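A cup for the brushes

2022-04-13

Since February I try to give every small thing in our flat a fixed place. The pens were easy. The brushes were not, because they were always traveling from the bathroom to the shelf and back, and in the morning I was looking for them with one shoe on.

I did not want to buy a box. In the cupboard stood a ceramic cup which I got at the spring market in Bramstead for 4 euros. It is made like a piece of cheese, pale yellow, with round hollows in the sides. For tea I never liked it, the corners feel strange on the lips. But for one brush it is just right.

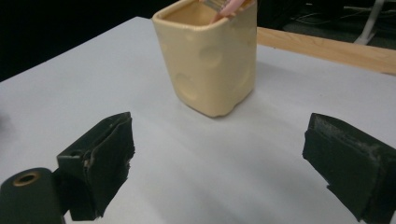 Lieselotte Reinholz wrote to me that a light cup tips over very easily, and that she puts a handful of clean gravel at the bottom of hers. I have no gravel, but I will try with dry beans. My kitchen scale says 188 grams for the cup alone, so 200 grams of beans would more than double it.

The pink brush goes in with the handle down. I tried it also the other way, but then the bristles touch the bottom, where dust collects, and I must wash the cup too often. Now I rinse it every 3 weeks with warm water and a little soap, and let it dry upside down on a towel. 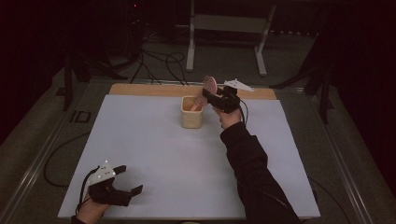

Handle first, into the cheese cup.

Next I want to find a place for the hair clips. Maybe the old sugar bowl, if Arne agrees to give it up.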